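Keeping Food Longer: Refrigerator Habits and Household Food Waste in Shared Student Housing

Final report, Household Resource Studies
Project team: Siham Obeidat, Tarek Qaisi, Margareta Matei
Faculty adviser: Huguette MacPherson
Submitted October 5, 2018

Summary

This report presents the results of a study of food waste in shared apartments at the Salameh residence. The team recorded discarded food in 25 apartments over four weeks and compared the records with a survey of how residents stored and labeled what they bought. The apartments recorded 732 discarded items in total. Leftover cooked meals and fresh vegetables made up most of the entries. Apartments that kept one agreed shelf for food to be eaten soon threw away fewer items than those that divided every shelf by resident.

1. Background

Students in shared housing buy food under conditions that differ from those of a family household. Several people shop separately for the same kitchen, meals are eaten at different hours, and storage space is limited. Earlier coursework by the team suggested that much of the food discarded in these kitchens was still edible a few days before it was thrown out. No record of the amounts existed for the Salameh residence, and the housing office agreed to support a short study.

The project set out to answer two questions. What kinds of food are thrown away most often? Do the ways in which residents divide and label refrigerator space have any connection with the amount discarded?

2. Method

Apartments were invited to take part by a notice in the residence newsletter. Each participating apartment had between three and five residents. Every apartment received a paper log, a pen on a string, and a one-page instruction sheet. Residents were asked to write down each item of food at the moment it was discarded, along with the date, the type of food, and one reason chosen from a printed list: spoiled, past date, forgotten, disliked, or too much prepared.

A member of the team visited each apartment once a week to collect the completed pages. During the first visit, residents also filled out a survey on shopping, cooking, and storage. The survey was based on a form prepared by Žofie Dvořáček for a previous course project and was shortened with her permission.

Items were counted, not weighed. The team considered using kitchen scales, but a trial in two apartments showed that residents stopped filling out the log when weighing was required. A single grape and a full pot of soup therefore each count as one entry — a limitation that should be kept in mind when reading the results.

3. Storage Arrangements

Three arrangements were found. In the first, each resident had a shelf and did not use the others. In the second, food was placed wherever there was room, with names written on some packages. In the third, residents had their own space but kept one shelf in common for opened packages and leftovers. The first arrangement was the most frequent.

Door compartments were used mainly for drinks and sauces in all three groups. Several residents reported that they rarely checked the vegetable drawer, and two apartments had no agreement about who should clean it.

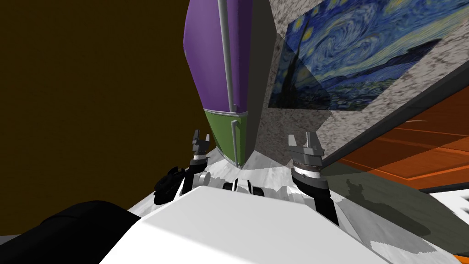

Figure 1. Refrigerator with a purple upper door and a green lower door (computer rendering).

Labeling was uncommon. Residents who did label their food generally wrote a name and no date. When asked why, most replied that the name prevented arguments and that they expected to remember when the food had been cooked. The logs suggest otherwise, as "forgotten" was the reason given most often for leftover meals.

4. Results

Leftover cooked meals were the largest group of discarded items, followed by fresh vegetables, bread, and dairy products. Meat and fish appeared rarely. Residents explained in the survey that they bought these in small amounts and froze what they did not use.

Vegetables were usually recorded as spoiled. Salad greens and fresh herbs were named again and again, often in packages of which only a small part had been used. Bread was recorded as spoiled in warmer weeks and as "too much" in the others. Dairy products were most often marked as past date, and the notes in the margins indicate that many residents did not open the container to check its condition.

The number of entries fell during the fourth week. This may reflect a real change in behavior, since keeping a log draws attention to waste, but it may also mean that residents had grown tired of writing. The team could not separate these two effects.

5. Costs

The study had a budget of $200 for printing, supplies, and thank-you gifts, and was completed within that amount. No estimate of the money lost through discarded food is given, as prices were not recorded.

6. Recommendations

The team recommends that the housing office give each apartment a roll of date labels at move-in and suggest a common shelf for food that should be eaten first. Cleaning of the vegetable drawer should be added to the existing kitchen duty list. A follow-up study in November could test these measures in a small number of apartments, using a simpler log with check boxes.

7. Acknowledgments

The team thanks the residents who kept the logs, the housing office for access to the building, and Huguette MacPherson for her comments on two drafts of this report. Blank copies of the log and the survey form are available from Tarek Qaisi on request.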